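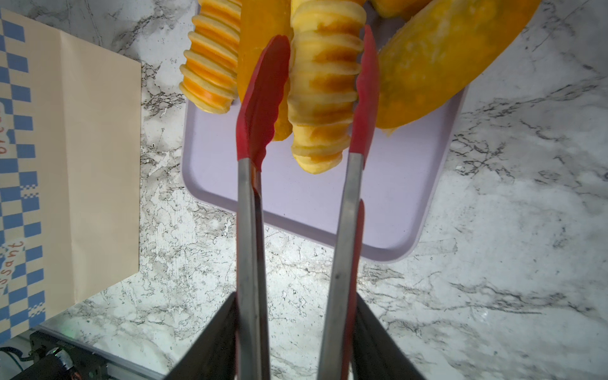
A new book on harmony for singers and home players has come out from Tosia, a small music press in Hondley. Its title is Two Voices First, and its author, Lemlem Lencho, has taught ear training in the town for many years. The book does not begin with chords, as most harmony books do. It begins with one line of melody and then puts a second line next to it, and it stays with these two lines for more than half of its pages. In the first chapter the reader is asked to think of a pair of kitchen tongs, with long steel arms and red tips, where the arms come closer to each other toward the top. Two voices can do the same: one goes down, the other goes up, and the ear starts to wait for the place where they will meet. Lencho calls this the closing sound, and the term comes back many times later in the book.

The book has 143 pages and is divided into 22 short lessons. Each lesson has a song, something to sing against a drone, and one page of writing. The drone can be played on any instrument that holds a note, and Lencho also accepts a phone app, although she writes that she prefers a small reed organ. There is no CD. The recordings can be downloaded from the press, and they were made by Lencho herself together with Mitiku Derese on cello.

The question of tuning takes a large part of the middle lessons. Lencho wants the reader to hear a pure third before reading anything about it, and so the explanation with ratios is placed at the end of lesson nine, after the student has already sung the interval for several weeks. Readers who have studied from older textbooks may find this order strange. Roman numerals appear only in lesson fourteen, and the word "dominant" is used for the first time even later

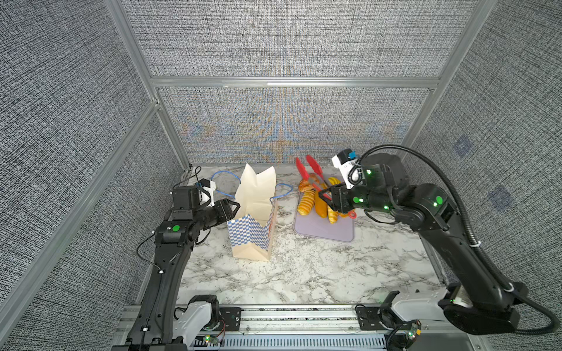
than that, in a lesson on how songs end. The author explains in her foreword that she learned these words as a teenager and could write correct exercises with them, but could not hear what she had written. For a long time she thought it was a problem with her talent. Only when she started to sing every exercise, one voice at a time, did the page and the sound come together.

The writing is friendly and the sentences are short. Some of the examples are perhaps too easy for a trained musician, and the lesson on minor keys goes by very quickly – four pages, and then the book is already in modulation. On the other side, the chapter on suspensions is one of the clearest this reviewer has read. It uses only one tune, a slow evening song, and adds a single held note in a new place each time. After doing the whole page at the piano, it is hard to hear that tune in the old way.

The first printing is 600 copies. Tosia says that a large part of it was ordered in advance by music schools, and that a second printing will follow in September with a few corrections. The most important one is in lesson eleven, where the lower voice of the third exercise is printed in the wrong clef. People who already have the book can find the corrected page on the website of the press.

Opinions in the town are not all the same. The book was tested for one school year in the evening classes at the Gudeta music rooms, and the teachers there have different views on how far it can be used alone, without a teacher in the room.
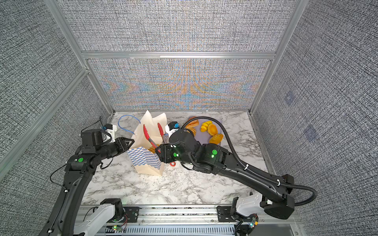

Bontu Kahsay used the lessons with her adult beginners and thinks that the slow start is the best part of the book, but she would not give it to a student who has to pass an entrance exam in the spring. Her students sang more in tune after the first months, she said, and they were also less afraid of writing. When they later had to name chords fast, however, they were behind the other group, and she had to prepare extra sheets for them. She would like to see a second volume "with more keyboard work and less waiting."

A second volume is in fact planned. Lencho has already five lessons of it in draft, all for three voices, and she expects to teach from them at Gudeta before they are printed. No title has been chosen.

The author will talk about the book and lead some group singing at the Clendimlow bookshop at 7 p.m. on the evening when the shop opens its new music shelf. The date will be posted on the door of the shop. Entrance is free, and it is not necessary to read music. Visitors who own a copy are asked to bring it, together with a pencil.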